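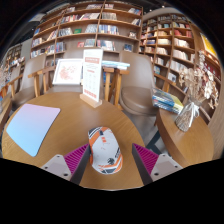 Jucélia Xavier
Workplace lead, Arkimora reading room and desk pilot

Read me first (desk-reset, August release)

Hi! If you just cloned this, welcome. You've got 1,212 short clips of people tidying tables with a hand-held gripper, plus the notes we kept while deciding which parts of the job should go to an arm and which should stay with us. Elfriede Grabner wrote the conversion scripts and I wrote pretty much everything in words, so complain to the right person.

What the job is

Our place is half library, half drop-in workspace. All day long people sit down at the round tables, use the mouse and pad, pull books off the shelves and wander off. At closing, the floor staff put it all back. We call it the reset, and before the pilot it was simply the last chunk of everyone's shift, done fast and a bit grumpily (me included). The plan is for a Simton arm on a cart to take over the small-object part of it: mouse to its pad, pens to the cup, loose cards to the tray.

The clips were recorded by the same five people who do the reset for a living. I pushed hard for that. Gasar, who handled the hardware side, first offered to send their own crew, and they'd have been quicker, but they don't know that you turn the mouse so the next person can just grab it.

What's in the folders

clips/ has the recordings, one folder per task
tasks.csv has task name, table type and whether the recorder kept or tossed the take
mouse/ is the biggest task folder, 397 clips, and the one I'd start with
shift_notes/ is plain text, what people wrote at the end of a session
scripts/ is Elfriede's, see her comments inside

The mouse clips look easy and they aren't. The body is rounded, so if one finger gets there well before the other, the thing skates sideways. You'll see people slow right down on the approach and even up the gap before closing. Please don't trim those pauses – they're the skill. The view is very wide, so shelves, chairs, flowers and whatever else was nearby get in too. We left all that alone.

What changed for us

The reset is still ours for books, chairs and anything breakable. Vases are off limits for the arm, full stop. Hours didn't get cut; that was in writing before I agreed to put my name on this. Two of the recorders now spend part of the evening checking the arm's work and flagging bad grasps, and that time is paid at the higher rate. One colleague tried it and went back to shelving because she found watching a machine duller than doing the job. Fair enough! Her notes are in shift_notes too, uncut, with her okay.

Known problems

Left-handed recorders are underrepresented.
Shiny tabletops confuse the tracking near closing time, when the ceiling lights are on.
Some takes marked "tossed" look fine to me. Elfriede disagrees. The column stays until we settle it.
Printed text in the clips is mostly too blurry to read, so don't use this for sign reading.

Using it

Research and teaching are fine. If you want it for rating or timing workers, no, and the license says so in longer words. Rocha hosts the mirror, and the checksums there are newer than the ones in scripts/ – use theirs.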